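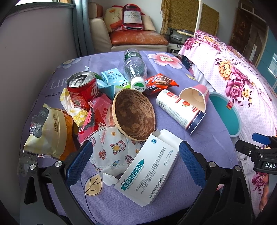

Zwischenbericht an die Projektförderung, Januar 2020
Gegenstand: Erprobung des Handgreifer-Sets Naciri
Bearbeitung: Graça Guerreiro, Sérgio Tavares

1. Stand der Arbeiten
Das Set wird seit vier Monaten in Wohnräumen am Standort Stasthorpe eingesetzt. Aufgabe ist das Abräumen von Tischen mit gemischten Leerverpackungen: Getränkedose, Kunststoffflasche, Pappbecher, Faltschachtel, Folienbeutel. Aufgezeichnet wurden bisher 1.810 Durchgänge, davon etwa 300 mit bedruckter Tischdecke.

2. Befunde
Die blauen, strukturierten Backenbeläge halten Kartons und Becher zuverlässig. Zerknitterte Folie rutscht bei flachem Anstellwinkel ab – hier ist ein weicherer Belag zu prüfen. Liegende Becher und die halbe Kokosnussschale werden am Rand gegriffen. 14 Beläge wurden wegen Abrieb ersetzt; Lieferant Brukov hat die Reklamation anerkannt.

3. Offene Punkte
Angebot von Wekico für die Wartung liegt vor, Preis je Greiferpaar noch ungeklärt. Die Bedienungsanleitung fehlt in deutscher Fassung. Abschluss der Messreihe mit Folienbeuteln bis April.

4. Mittel
Keine Abweichung vom Finanzplan.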